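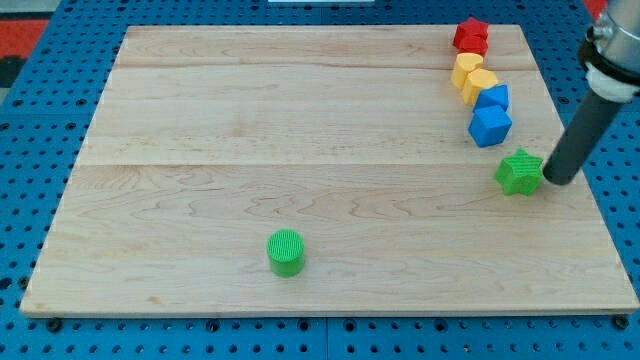

Figure 1. Light-coloured wooden board made of three planks, with seven plastic shape blocks along its right side.

3.2 What people do with the bits at the end of a game

I went into this study thinking I'd be writing about rules. Board game research mostly is about rules, and my own notes from the first month are full of them (who goes first, what happens on a tie, whether you can take a move back if your hand is still on the piece). Then I started reading the diaries properly and found that people kept writing about packing up!

A bit of background on the diaries. We had 30 households keep one over the winter, half of them in Jisden and half in Kuusisto, and each household wrote a short entry whenever a game came out of the cupboard. I asked them to write whatever they liked, in any order, and they took me at my word. Some entries are a page long and some just say "lost again". By the time the last books came back in February I had a bit over 900 entries, which is a lovely problem to have until you sit down to code them by hand. I did two passes, the second one with the household numbers covered up so I wouldn't start playing favourites.

Packing up got its own code on the second pass. The families who played Plorkano, our tile-laying game, wrote about it the most, and they wrote about it as part of the game. One child sorts by colour, a parent sorts by shape, they argue, and the entry ends with the argument and never gets around to the score. I'd have called that tidying before I read it. In the diaries it has turns, it has a favourite job, and in one Kuusisto household it has a penalty for dropping anything on the floor.

Skitine households were different. It's a card game, so there's hardly anything to sort, and the entries stop dead when somebody wins. I don't want to lean too hard on this, as only a few homes played both games regularly, and the ones that did may just like sorting things. Still, the contrast turned up in both towns.

The other surprise was how long it took. Several parents noted the time, and a 20 minute pack-up after a short game wasn't unusual with younger kids at the table. Grandparents seemed more patient about it than anyone (they also wrote the neatest entries, for which I'm grateful). I come back to bedtime, and what it does to all of this, in Section 3.3.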